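2020-01-22
Bench 2, two-arm cell. Entry by J. Kirui. Present: Karabo, Auður (morning only), Valdemar after lunch.

Purpose of today: go through the draft handling rules for polished and coated pieces line by line at the bench, and mark the ones that don't hold up. Troels wants the revised sheet before he goes to Jirnidley, so whatever isn't settled by Friday goes in as "provisional" and gets looked at again in June.

Started late. The door interlock was reporting open with the door shut. Karabo reseated the connector and it cleared. Logged in the fault book as well. Under our own rule an interlock fault is two people to clear, one to fix and one to check, so Auður did the check and signed. Worth keeping that rule exactly as written.

Rule 1, speed. Draft says 200 mm/s maximum at the wrist with anyone inside the yellow line. Left as is. Valdemar asked for a higher limit when only one arm is live. I don't want two numbers on the sheet. People remember one number.

Rule 2, approach to a fragile piece. Draft said "slowly", which means nothing. Changed to: last 6 cm of any approach at the crawl setting, hand already in its final shape before the crawl begins. Closing the fingers while still travelling is how we chipped the Halberg sample last year.

Rule 3, one hand near the piece at a time. Long argument over this one. Karabo's view is that the second hand should be parked at home whenever the first is working. Auður's view is that parking makes for a lot of big movements over the table, and big movements are what we're trying to cut down. Settled on: second hand may stay in the work area if it is stationary, or if its task is on its own side of the centre line. It does not cross over the piece. Crossing over is a stop and a note in the book.

Rule 4, cloths and wipes. The draft treated these as the same thing and they aren't. A cloth is for holding and wrapping. A wipe is for touching the surface, gets used once, and goes in the bin. Wrote them up as separate items:
Wipes are pinched between thumb and index finger with a free edge hanging. If the finger pads can reach the surface through the wipe, the grip is wrong.
A wipe that touches the table is finished, even if it looks clean.
Cloths may stay on the table between steps. Shake out before the session, away from the bench.
Don't use a cloth as a wipe because the wipes have run out. Stop and get more.

Rule 5, supports. Anything that won't stand by itself goes on a stand before either arm is enabled. Stand is placed by a person. Check the seating by hand, then step back over the line and call "clear". Valdemar pointed out that clear stands are hard to pick up for both people and cameras, especially on the dark top. We tried a strip of matte tape round the foot of a spare one and it showed up well enough. Made it a recommendation for now. Kivura can supply frosted ones but I have not asked about the price.

Rule 6, cables. Draft only says "tidy". Changed to: table cables run to the near corners, never between the two hands, with enough slack for full reach. Check at start of session and again after any change of tool. Also added a line about wiring at the wrists. Look it over at the start of each session, and anything chafed or pulled tight means the arm stays disabled until it's been fixed.

Rule 7, emergency stop. No change. Whoever is running the session says out loud where the stop is before enabling. Auður thinks people have started to mumble it. I think so too. Added "and points to it". 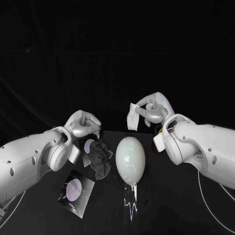 Both arms over the bench, wipe in the right hand. White piece on clear stand, discs to the left.

Notes against the above, for the sheet:
- Glossy sheet under a disc throws a lot of glare. Propose matte backing wherever position is judged by camera. Ask Troels if the sheet is needed for anything else.
- Left-hand fingertips are very close over the grey cloth. Rule 2 should cover cloth as well as the piece, since fingers can snag in a fold. Add "or soft material" to the wording.
- Right hand should come at the piece from its own side. Fine under Rule 3 as revised.
- Black backdrop is good for the white shells and bad for anything dark. Leave it up for now.

Afternoon. Valdemar read the revised sheet cold, without having heard the morning's discussion, and marked what he couldn't follow. He got stuck on "work area" in Rule 3, which we use three different ways. Defined it at the top of the sheet as the table top and the space above it up to shoulder height of the arms. He also wanted a rule on who may change the rules. Fair. Wrote: changes by two signatures, one of them from someone who runs the cell every week, and the old sheet comes off the wall the same day. There were two versions up this morning.

To do:
Karabo: spare connector for the interlock, order today.
Auður: retype Rules 3 and 4, send round.
Me: ask Kárason's side for their wipe spec. We've been assuming it matches ours.
Valdemar: new sheet up, old ones down.

Cell powered down, arms at home, key back in the cabinet. Box of wipes is nearly empty.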